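Speaker notes: "Paper or Basket: How Groceries Get Home"
Kirsten Holst, September 16, 2020

14 shares | 3 comments

OPENING
Wait for the chairs to stop. Don't start with the joke about eggs. I used it in August and a man in the second row explained eggs to me.

Say who I am. Say I have been packing bags, for pay and otherwise, longer than I'd like to discuss. Thank Roald Sjöberg for the invitation and for the microphone, which he promises works this year.

WHY TALK ABOUT BAGS
Everyone thinks they can pack a bag. Everyone has also carried home a loaf shaped like a can of tomatoes. Pause here. Somebody will nod.

Main point: packing goes wrong before anything goes in the bag. The table is too full, the basket is on top of the receipt, and the paper bag is still folded flat under somebody's elbow.

THE 500 GRAM RULE (keep it short)
Anything over 500 grams goes on the bottom. Yes, melons. Someone will ask about melons. Melons go on the bottom and they stay there, and I won't be taking appeals.

Chips are the reverse. A bag of chips is mostly air and ought to travel like royalty.

Skip the Luvik story if we're running behind. If there's time: we tried their stacking baskets for 4 weeks at Honia, and for 4 weeks they stacked beautifully and came apart never. I mean they would not come apart.

SETTING UP THE TABLE
Slide goes up now. Give them a moment with it.

1. Clear the table. Keys, phone, coffee, all of it goes somewhere else. Coffee especially.

2. Open the paper bag all the way and stand it up before touching the groceries. Handles up. If it leans, fix it now, because a quart of milk won't improve its posture.

3. Basket to one side, bag in the middle, scanner in the other hand. A crinkly bag like the green one, bulging over the top of the basket, comes out first so you can see what you've got under it. Keep the scanner pointed away from your own face. I learned this at Jugah, in front of customers.

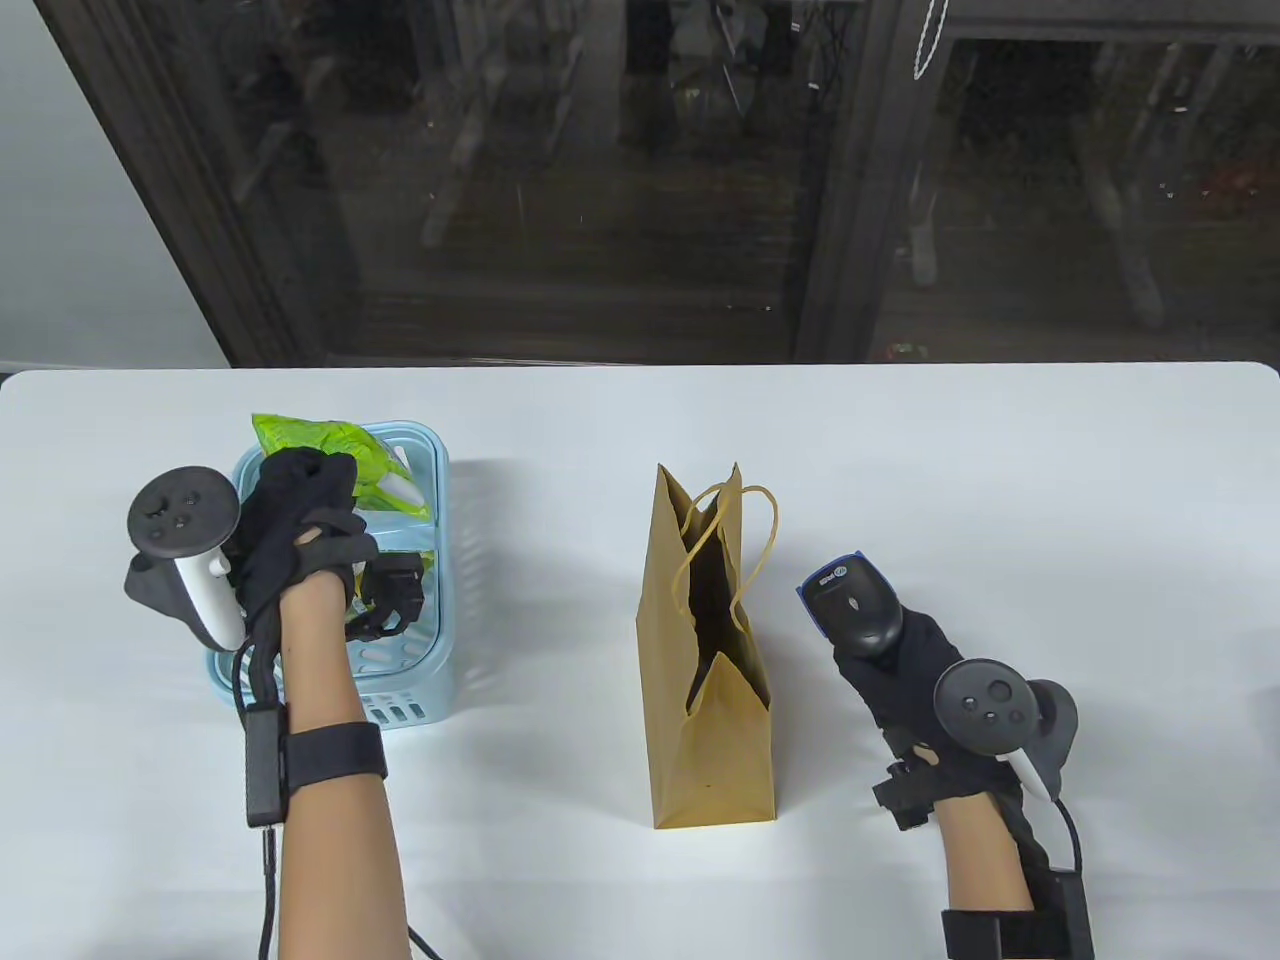 4. Scan, then pack. People love to pack and then scan. Those people get to unpack, and I get to watch.

QUESTIONS
Allow 11 minutes. Repeat each question into the microphone, if there is one. On plastic versus paper, say I have opinions and a train to catch.

Leave the sample bags by the door. Count on getting 2 back.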